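Laboratory diary, Stinness station
March, entry closed at 5:40 p.m.

Collection resumed at 9:15 this morning after the network fault was cleared. Demetrius Calloway operated until noon and I took the afternoon. Marisol Esposito reviewed the recordings at her desk as they arrived and returned her remarks in two batches.

The station recorded 106 examples today, of which 81 were accepted. The collection now stands at 2951 accepted examples, all kitchen tasks, all performed with both arms available to the operator.

The greater part of the day went to plate handling. The instruction reads: "Take the plate from the rack, set it down, and return it to the rack." The left arm is assigned to plates because the rack is on its side of the table. The right arm is to remain clear unless the instruction names the toaster oven or the mugs. Mr. Calloway asked whether the right gripper should be closed while it waits. The written procedure does not say. We agreed to leave it open for the present, and I have sent the question to the Grunitz office so that all stations will do the same.

Of the rejected examples, most failed at the same point. The operator takes the rim too near the table, and the plate turns in the fingers as it is lifted. Ms. Esposito does not want these recordings deleted. She has asked that any in which the operator recovers the plate without a reset be marked "recovered" and kept in a separate folder – the learning team has wanted examples of correction for some time, and we have supplied very few.

I reviewed 35 of the rejected recordings from today and earlier sessions before the evening backup. Four had been rejected in error. The plate was returned properly in each case, but the recording had been stopped late and the reviewer's tool flagged the length. I have restored them and written to Flurora, who maintain the tool.

The mug and corn instructions were not attempted. Both remain on the list for the next session, with the objects left in place between tasks as the procedure requires. Ms. Esposito has repeated her request that the layout be changed after every tenth example. I admit that we let this slip in the afternoon, and one run went well past that number with the basket in the same position.

The left arm's calibration was checked at 1:00 p.m. and found within limits. The right arm was last checked under the Yazzie schedule and is due again before the end of the month.

Outstanding: reply from Grunitz on the waiting gripper; new folder for recovered examples; written reminder to both operators on layout changes.

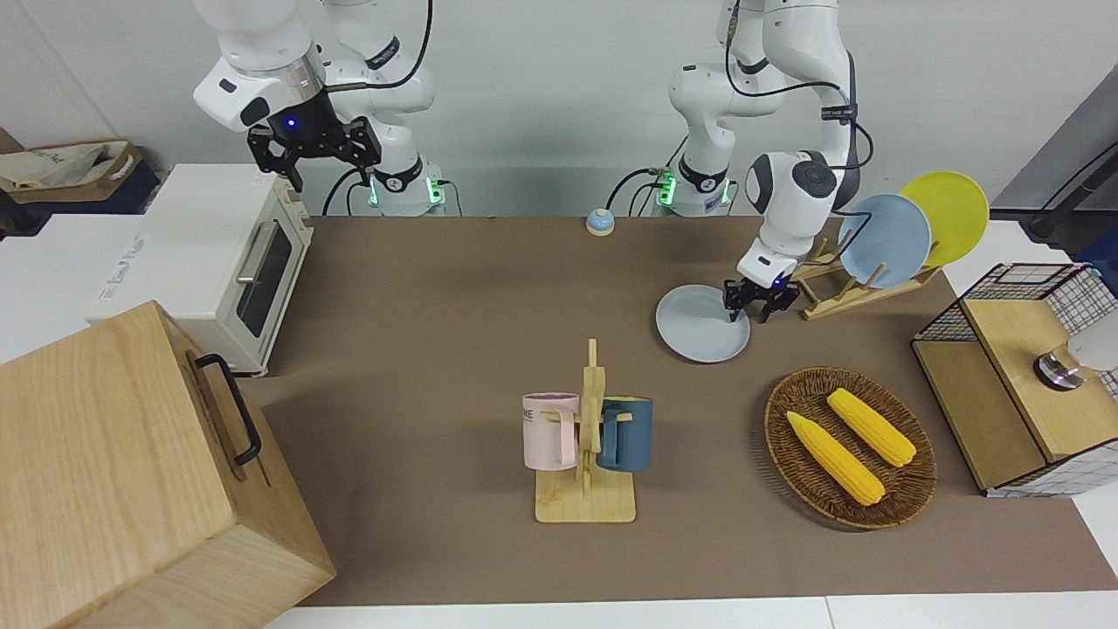 Plate task at the Stinness station, left gripper at the rim of the plate.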